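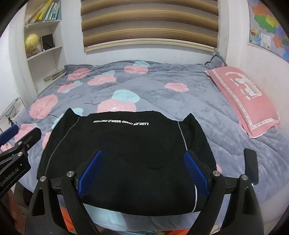
Folding dark clothes on a real bed: what we changed and what we got

Filed under: Robot Learning / Manipulation / Threads

October 3, 2018

Posting our notes on the Clirkden folding work, mainly for people who collect demonstrations by hand and keep getting bad results on black clothing. A longer write-up is coming. This is the short version.

Setup first. We record people folding clothes with hand-held grippers, in their own bedrooms, on whatever bedding is on the bed. The camera rides on the gripper. A policy trained on those recordings then runs on the arms at Groslow.

Our first test set was shirts on a plain table. Light shirts, mostly. The policy did fine and we got a little too comfortable with that number, so I'm leaving it out of the thread.

Then we went into bedrooms and it fell apart on anything black. The usual failure: the gripper closes on the inside of the garment, a hand's width from the edge, lifts a tent of fabric and drags the whole thing toward the pillow.

Veikko Hyvönen went through the failures one at a time and sorted them by what the camera had available near the grasp point. Almost all of them had the same problem. Black fabric lying flat, no shadow at the crease, gripper also black. From up close the network had very little to go on.

What helped was the trim. A lot of dark tops have some kind of contrast line on them: piping along a sleeve, a strip near the hem, a row of lettering near the top. The black top on the flowered blanket has all of those, and it became the garment I use to explain this to new people.

So we added a small prediction task during training. Besides the gripper motion, the network has to mark where a seam or trim line runs and which way it goes. Nothing else about the model changed. The extra output is thrown away at run time.

We call the labeling convention the Seneviratne rule. Short version: you label a trim line only as far as you can follow it in that one image. If it goes under an arm of the gripper you stop, and you start a new line on the other side. No guessing at the hidden part.

The old labelers (me included) used to connect the pieces. It looked tidier. It also taught the network to draw seams straight across the gripper, and grasps near the fingers got worse.

Lettering gets a separate label. Print on soft fabric bends a lot, and you often can't read it end to end, so we don't record what it says. We record the baseline as a curve. It's a decent hint for which end of the garment is the neck.

Busy bedding. I expected this to be the hard part. The blanket with the pink blossoms and aqua shapes has plenty of edges that have nothing to do with the clothing, and I figured the network would chase them.

It did for a while. Early on it marked outlines in the blanket pattern as trim. Adding the same bedding with no garment on it, labeled as having no lines at all, fixed most of that. Cheap fix. If you're going to copy one thing from this thread, copy that one.

A dark top on a bright patterned blanket is easier than a dark top on a dark plain one. The outer outline comes for free. The inside of the garment is where the trim labels earn their keep, mainly for telling a sleeve from the body when they lie close together.

Result. We ran 39 folding trials on dark garments, in four bedrooms that were kept out of training. Same garments, same starting layouts, old model against new model. Scored with the Sarnell sheet, which is pass or fail on each fold and doesn't give partial credit for a nice-looking heap.

The old model passed on fewer than half. The new one passed on about two thirds. I'd like a bigger test before putting a more exact number in front of people, and the write-up will have the full table with every trial in it.

Where it still fails: plain black tops with no trim whatsoever. The extra training did close to nothing there. That makes sense given the method, and I don't have a plan for it yet beyond collecting more.

It also fails when the sleeve is turned inside out. The piping shows up on the wrong side or disappears and the network picks a fold line that would only be right for the other sleeve.

Hems are a mixed bag. A broad curved hem with a light strip is fine. When the garment is close to the edge of the bed and part of it hangs over, the model folds too early and pulls more of it off.

A note on grip. Our textured pads hold soft knit fabric well enough that we stopped seeing slips as a main cause of failure. If yours are smooth, sort out your slips first or you'll blame the vision for something mechanical.

A note on people. Two of our labelers did all of the trim work, and they disagreed most on creases. A crease with light along the top can pass for thin piping. We now ask them to check a neighboring image before calling it. Disagreement went down and the labeling got slower. I think it's worth it.

Things we tried that did nothing: brightening the images, sharpening the images, cropping tight around the fingers. The crop made it slightly worse. The network seems to want the rest of the bed in view, pillows included, probably to work out which way the garment is facing.

Labeling guide goes up when Veikko finishes cleaning it. Trained weights will follow in April if the retest holds up. Questions below, I'll get to them this week.

Comments

Janaka Herath: Did you try the blank bedding trick on its own, with no trim labels? I'd like to know how much of the gain comes from that.

Author: Yes. Small gain alone, well under half of the total. It'll be a row in the table.

foldingbench: We see the same tent grasp on navy scrubs. No trim on those so I guess we're out of luck.

Author: For now, yes. If the scrubs have a visible pocket seam, label that and see.

mk_textiles: Stopping the line at the gripper is how we mark seams for inspection too. Joining them up always comes back to bite you.

p.ollerton: Is the Sarnell sheet public?

Author: The pass/fail version is. I'll add the link with the guide.

Home Threads Topics About Older posts Log in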